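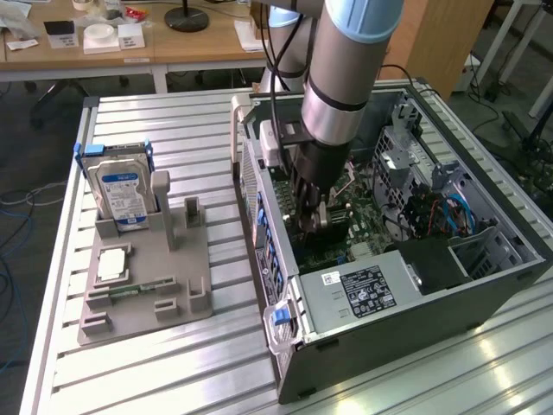 Brand ambassador programs: is the Prekitz one worth it?

July 2020

mirelka
Hello all. I have a small beauty account, mostly lip and brow products, and Prekitz wrote to me with an offer to become an ambassador. I must buy a starter box for 54 dollars and then I get a code with my name. I have 1,079 followers. English is my second language, so maybe I do not understand the contract well. Is it normal to pay first?

dustyrosebrush
No. If you are an ambassador, they send the products to you. If you pay, you are a customer with a discount code.

pallet_ann
I don't agree with dustyrose. I paid for a box at Tesby two years ago and I earned it back by October. Small brands can't give free boxes to everybody who asks.

dustyrosebrush
She didn't ask, they wrote to her. How many other people got the same message?

mirelka
The message says "we love your page" but it does not mention any of my posts. There is one more point in the contract. They can use my photos in their ads for 240 days, also after I leave. Is this usual?

kohl_and_co
Usage rights are usual, but normally they are paid for separately. Skjelbred gave me 300 dollars for one set of eye photos, and the end date was written in the contract. Ask Prekitz for the same. The worst they can say is no.

pallet_ann
Skjelbred is a much bigger company, so I don't think you can compare. But I agree about the photos. I would not sign that part for free.

femke_lashes
Do you even like their products? I tried the brow gel and it was flaky by lunch. My sister uses it every day and is happy, so it may be my skin.

mirelka
I have only tried one lipstick. The color was beautiful but a bit dry. I will write to them tonight and ask to remove the photo part and the payment for the box. Prodel also has a program without any payment, has somebody been in it?

kohl_and_co
I was in Prodel for one season. Slow answers to emails, but the commission came every month.

mirelka
Thank you, then I will apply there too.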